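Boards > Benchtop Automation > Arms and Kits > Wuvari tabletop kit, worth it?

Posted December 15, 2024 by hnatiuk_h

Anyone here running the Wuvari kit? Prusach has it listed at 2213 with the gripper and the control box, arm mount extra. I teach an evening class and want something students can program for basic pick and sort. I don't need speed. I need it to survive January through spring without me rebuilding it every week.
Hanna Hnatiuk

stepanek_d wrote:
I've had one for a year. The arm is fine. The software was bad until the last update and is now OK. Budget for a second set of finger pads, mine split along the edge. Prusach charged me 204 for the pads and a cable, and most of that was the cable.

fumexfan wrote:
I'd skip it. The Fumex does the same job and the manual is better. Wuvari's manual has two pages on calibration and one of them is a parts diagram.

stepanek_d wrote:
The Fumex is also 790 more once you add the controller. I've used both. For a class I would take the Wuvari and write my own calibration sheet.

fumexfan wrote:
You get what you pay for. My Fumex has not lost its zero since I bought it.

moulin_bench wrote:
Is anyone using it with blocks, or only with the foam cubes it ships with? The cubes are too easy. They squash, so a bad grip still looks like a good one.

stepanek_d wrote:
Blocks. Hard ones, mixed shapes, on a maple board over a perforated table. My sort routine goes in this order:

1. Home the arm and check zero against a corner of the board.
2. Spread the blocks with gaps between them. Hearts and stars need more room than cylinders because the fingers come down on the points. 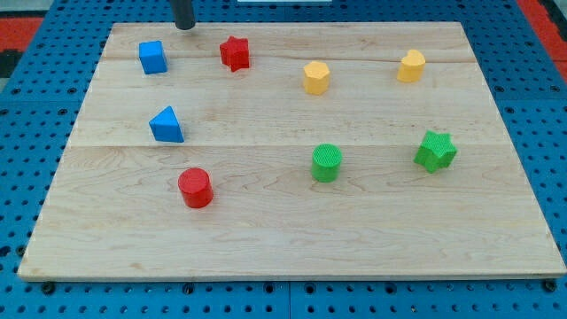

3. Run one color at a time at low speed. I do blue, then red, then yellow, then green.
4. Log every drop by shape. Anything that fails twice gets a new grip angle before you go on.

The stars are where I lose the most. The cylinders I stopped worrying about. After 2000 picks the pads needed replacing, see above.
Dušan Štěpánek

moulin_bench wrote:
Thanks. Do you grab the stars across two points or in the notches?

stepanek_d wrote:
Notches. Across the points they rotate.

fumexfan wrote:
Still think 2000 picks on one set of pads is poor.

hnatiuk_h wrote:
It's more than my class will do in a term. I'll order the kit and one spare set of pads. Dušan, could you post the calibration sheet?

stepanek_d wrote:
Will do once I fix the units on it. Half of it is in inches.

Related threads
Finger pads for Wuvari: which ones fit
Fumex controller firmware notes
Moulin bench clamps on perforated tables
Prusach shipping times
Best first arm for a classroom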